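Brick sorting set: README

Maintained by Lotte Vanhove. Last revised Tuesday, March 31, 2026.

What this covers

Notes and pictures from sorting mixed toy building bricks by color into trays. The bricks came out of a secondhand lot bought through Bikstead, about 300 pieces before we pulled the wheels, windows and anything cracked. Josefien Maes did the pulling. What remained is plain bricks only, in several colors and lengths.

Layout of the folder

notes – one text file per sorting round, 29 in all
pictures – stills, named by round
colors.txt – the color names we use, one per line
rejects.txt – pieces removed and the reason

How a round goes

Bricks start mixed in a shallow container. They are not turned over or lined up beforehand, so many lie upside down or on a side. Each brick goes to the tray for its color. Length plays no part in where it goes. A round ends when the container is empty or after 10 minutes, whichever comes first.
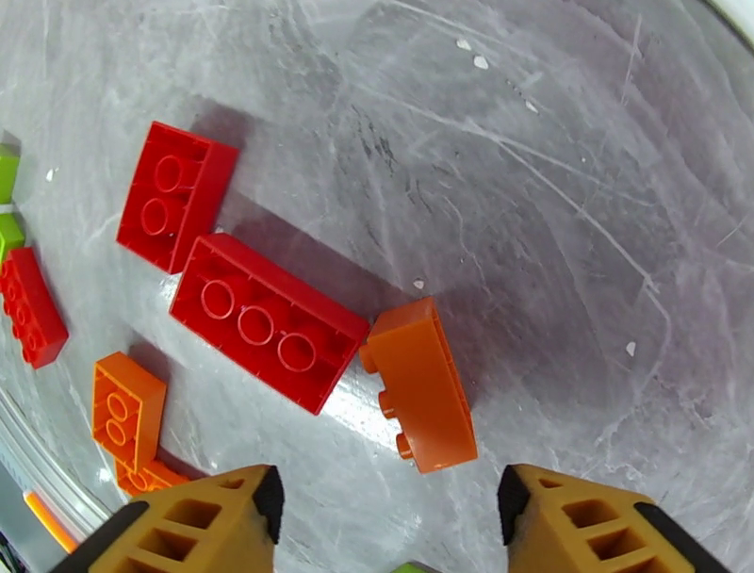

Does it matter which way up a brick lands in the tray?
Any position is fine. Only the color is checked at the end of a round.

Color names

Red and orange are the pair most often confused, especially in the evening. Mwanaisha Kombo wrote the color list and had the last word on old bricks that have faded. Lime green is kept apart from the darker green. If you add a color, put it at the end of colors.txt and leave the existing order alone, as the notes refer to colors by line number.

Trays and table

The trays are hexagonal and stand along the left side of a gray marble-patterned table, in a curved row. One color per tray. Bricks are left in a loose pile and not stacked. Small scraps on the table are not recorded.
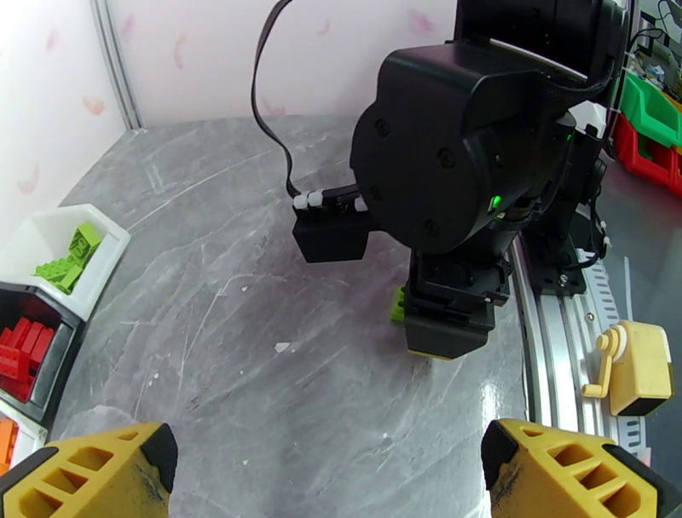
What happens when a tray gets too full?
Empty it into the storage box for that color and put the tray back in the same spot. Write "emptied" in the notes for that round.

Known problems

Rounds from the first week have no end time. Two early notes use "light green" where lime green was meant. Henk Van den Broek corrected the later ones but left these as written. Sizes are missing from the notes before June.

Use

Free to use for teaching and research. Please credit the Pirnlow sorting notes. Send corrections to Spyros Vidmar with the round number in the subject line.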